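Call for participants: home bakers wanted for the September round of the Antoniuk Bread Notebooks

Posted 2022-06-05

We need people who own an oven and like bread! The Antoniuk Bread Notebooks project is opening its second round of home testing, and we would love to have you in it, whether you bake every week or have one flat loaf to your name.

For anyone new to this: the notebooks came out of the old Antoniuk bakery on Arov Street in Flunville, which closed a long time ago and is now a place that sells blinds. They hold 384 recipes, mostly breads, plus a good number of buns, rusks, crackers and one very odd cake made with stale rye crumbs and plum butter (we've made it, it's wonderful, it looks like a roofing tile). The bakers wrote for themselves. They already knew how warm the room was and what the dough should feel like, so half the recipes say things like "flour to suit" or "bake as the others," and you have to go hunting for which others.

Last fall a first group of home bakers worked through the easier pages and sent us notes on 483 loaves. We read every one of those notes. We learned that "a small cup" in the blue notebook is smaller than "a small cup" in the brown one, that the caraway bread wants a covered pot, and that somebody's neighbor will eat any amount of failed pumpernickel.
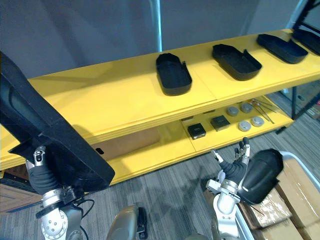
There are 246 recipes still waiting for a first test, and they are the good stuff. Long-fermented ryes. Potato breads. A whole run of holiday braids with hand-drawn diagrams that seem to have been drawn by a person holding a rolling pin in the other hand. We want each one baked in at least 2 different kitchens before we write it up in modern measurements.

What you'd be doing

You pick a level when you sign up: plain, middling or stubborn. We then send you a packet with your recipes, a copy of the original page, and our best guess at a working version. You bake each recipe, you fill in the bake sheet, and you send it back with a photo of the loaf cut open. Then you eat the loaf.

The bake sheet asks for your flour brand, your kitchen temperature at the start, rising times, oven setting, and what you changed. It fits on one side of a page. There's a big box at the bottom for anything else, and that's the box we turn to first, so please don't leave it blank. "Dough crawled out of the bowl while I was on the phone" is useful to us. So is "my kids wouldn't touch it."

Plan on one bake a week through September. Most recipes take a morning or an afternoon of being near the kitchen, with very little of that spent working. The stubborn level is different. Some of those doughs need feeding the night before and again at breakfast, and a few want a full day in the fridge, so look at your calendar before you check that box.

The starter

Everyone on the middling and stubborn levels gets a jar of Zeno, our rye starter. Zeno is lively, sour, and close to impossible to kill. Feed it equal weights of rye flour and water, leave it on the counter, and use it when it has domed up and smells like apples. If you go away, put it in the fridge and forget it. It'll have a layer of gray liquid on top when you get back, which you can stir in or pour off.

Please use Zeno for the test bakes even if you keep a starter of your own that you love. We know that's a big ask! But if every kitchen uses a different starter we can't tell whether the recipe is sour or the starter is. On your own time, do as you please, and we'd be curious to hear how the two compare.
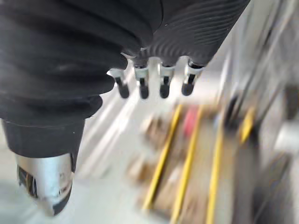
According to one message we got after the first round, the baking was easy and the weighing was what took getting used to: after years of scooping flour with a coffee mug, having to write down grams felt like doing taxes, and then by the third loaf the mug had gone back to holding coffee. The same message asked for a lighter bread to be put at the front of the packet, so that people get a win before they meet the rye.

Good point, and we've done it. Every packet now begins with the milk loaf from the brown notebook, which rises for everyone.

Who can join

Adults living anywhere in the Flunville area who can get to a pickup once, in the last days before we start. You need:

An oven that holds a steady temperature, or one whose moods you know well
A kitchen scale that reads in grams
A loaf pan and a heavy pot with a lid
Fridge space for a bowl of dough, if you choose middling or stubborn
A phone or camera for the cut loaf picture

If the scale is the only thing stopping you, say so on the form. We have some to lend. Pots are harder, but ask anyway.

You don't need any training. We had a few professional bakers last time and were very glad of them, but the notes that moved us forward most often came from people following the page word for word and getting stuck. If a step makes no sense to you, it makes no sense, and we need to fix it.

Teams are fine. Couples, roommates, a parent and a teenager, two friends with one working oven between them. Sign up under one name and share the sheet. 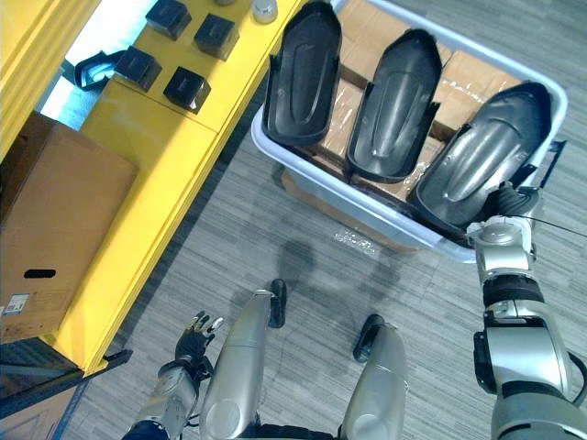

Black blocks on top of the yellow cabinet.

What we cover

Rye flour, caraway, malt syrup and anything unusual that a recipe calls for come in your packet. White flour, butter, eggs, milk and salt are on you. We can't pay for your time, and we wish we could. You will get a printed copy of the finished collection with your name in the back, next to the recipes you tested, and you get to keep Zeno forever if you want to.

Allergies: nearly everything here has gluten in it. Many of the recipes use milk, and the braids use a lot of egg. Poppy seed, walnut and sesame turn up too. Tell us on the form what has to stay out of your kitchen and we'll match your packet to it. There are a handful of egg-free and milk-free pages in every level, so nobody has to sit it out on that account.

Your notes and photos

We use your bake sheets to write the new versions. A line or two may be quoted in the collection without your name on it. Photos of loaves may go in as well, but only if you tick that box, and we crop out kitchens and hands. If you drop out partway, let us know which recipes you didn't reach so we can pass them to someone else. No hard feelings at all; ovens break, jobs get busy, people get sick of bread.

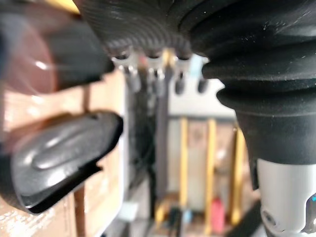

We also have a smaller job going for people who would rather read than bake. The green notebook is written in three different hands, one of them terrible, and there are pages where the ink has spread. If you're good with old handwriting and can put in an evening here and there over the summer, write to us and mention the green notebook. Knowing a bit of baking talk helps, mostly so you can tell "proof" from "roof."

How to sign up

Fill in the short form on the project page or pick up a paper one at the Flunville library front desk. We need your name, a way to reach you, your level, your oven type (gas, electric, wood, no idea), and anything you can't have in the house. If there's a kind of bread you've been missing since childhood, put that in too. Last time two people described the same sour seeded roll, and we found it on a page we had skipped.

Packets go out in the order forms come in, and the stubborn level filled up first last year. Questions can go to the same address as the form. We answer in the evenings, usually with flour on the keyboard, so give us a day or so.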